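The Lever

My grandfather's computer came to me in the back of Colton Leclerc's truck, wrapped in a moving blanket that smelled like dog. There was a note taped to the side in my aunt Solange's handwriting. It said DO NOT THROW OUT, and under that, smaller, call me.

I didn't call her. I'm a coward about phones, and anyway I already knew what she wanted. She wanted the letters. Grandpa had spent his last few winters in Illavik typing up everything he remembered about the ferry years, and he'd sent exactly one chapter to exactly one person (Solange) and then told the rest of us it was none of our business until he was done. He was never done. He got to page 106 and the machine quit on him, and he wouldn't let anybody touch it!

So it sat. It sat in his place, then it sat in Colton's garage for two years, and by October it was sitting in my shop on Brumier Street, which is where I fix other people's stuff for a living and my own stuff never.

I want to say I dove right in. I made coffee. I swept. I sold a guy a used monitor for 50 bucks and talked to him about his knees. Then it was past four and the light was going, and there was the tower on its side, so I took the panel off.

You learn a lot about a person from the inside of their computer, or I like to think so. Grandpa labeled his spice jars on the lid and on the front. He once drove 22 miles back to a diner because he'd left a nickel too little. I figured the inside of his computer would be like his sock drawer, and I was kind of nervous, the way you'd be nervous going through an actual sock drawer.

It was just a computer. Green board, a little Dell logo, slots for memory, a power supply like a silver brick. I don't know what I'd expected. A pressed flower? 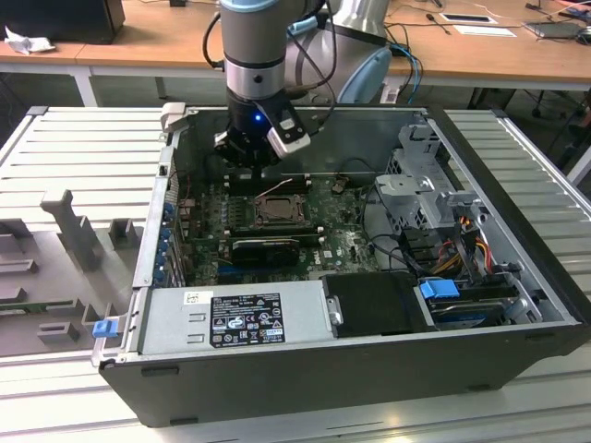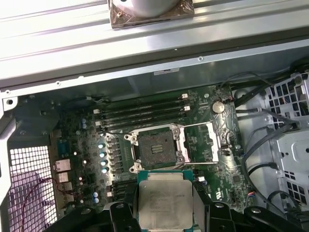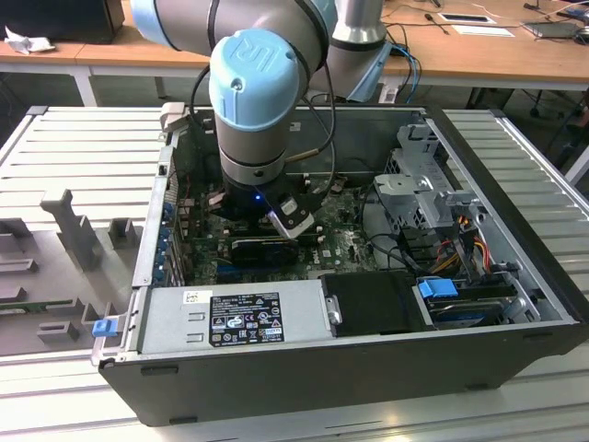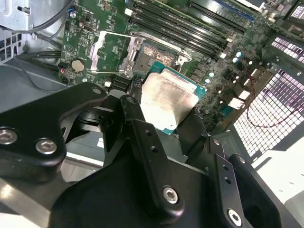
The old Dell on its side, panel off and the green board showing.

I called Solange after that. I had to, I'd run out of sweeping.

"You opened it," she said, before hello.

"How do you know I opened it?"

"You only call when you've already done the thing."

I told her what I had in front of me. I told her the processor goes in a square socket under a metal plate, and there's a skinny lever on the side that holds the whole business down, and you have to be gentle with it. She was quiet and I could hear her kitchen radio going.

"He was scared of that lever," she said.

"Grandpa was?"

"He called me about it. He'd been reading some manual and he got as far as the lever and called me up at night, all out of breath, to ask did I think it was supposed to creak. I said, Papa, how would I know, I sell shoes."

I laughed so hard I had to put the phone down on the bench. This was a man who'd backed a loaded ferry off a sandbar in fog. He used to tell that story every Thanksgiving with the salt shaker as the ferry and the gravy boat as, well, the sandbar, I guess. And he'd been up in the middle of the night scared of a creak!

"Does it?" Solange said.

"Does it what?"

"Creak."

I held the phone down by the case so she could listen and pushed the lever with my thumb, slow, the way you're supposed to. It made a noise like a very small door. I nearly let go, and I've done this a few hundred times.

"Oh," she said. "Well, that's awful."

"It's supposed to do that."

"Then somebody should have told him."

We stayed on the line while I worked. She read me some of her chapter, the one he'd sent. It was about a cook named Mekonnen who kept a goat on the lower deck and charged people a dime to pet it, 180 dimes in one summer according to Grandpa, who would absolutely have known the number. I'd never heard about the goat. I asked her if the goat was true and she said she'd been wondering that herself for years, and that maybe it was on page 40 or something, what happened to it.

It was dark out by then. Across the street the Clastel bakery had its chairs up on the tables. I clipped the memory in, plugged in the cord, and put my finger on the power button.

"Wait," said Solange. "Let me turn the radio off."

I waited. I heard her slippers go across the floor, and the click, and the slippers coming back.

"Okay," she said. "Go."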